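The force limit that was not there

September 5, 2021

I promised in June to write about the failures too, so this is one of them. My kitchen project in Gridell has been running in simulation for a while, and last week I found that my safety stop did nothing at all.

The rule is simple. If the contact force at the gripper goes over 200 newtons, the controller must freeze the arm. I wrote it myself, I tested it once, and then I trusted it.

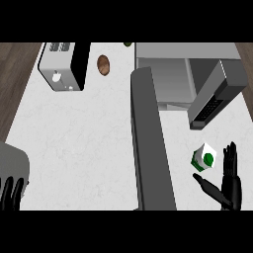
I let the kitchen tasks run overnight, 1000 episodes, and in the morning the success rate looked very nice. Only when I opened the force log I saw the problem. In episode 284 the peak was 2607 newtons, and the arm continued as if nothing had happened. On a real arm this would be a broken finger, or a broken door, or worse.

The cause was small and a little embarrassing. After an update, Gridell reports the contact forces under a new name. My code was still asking for the old name, and it received zero every time. Zero is always below the limit — so the stop was never called.
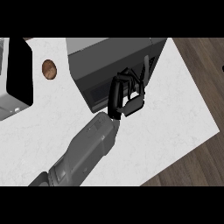 Now the controller refuses to start if the force reading is missing, and before each batch I push the gripper against a fixed block to see that the stop works. I also threw away all results from August and started again. It is slow, but I prefer it. The new runs should finish on Thursday.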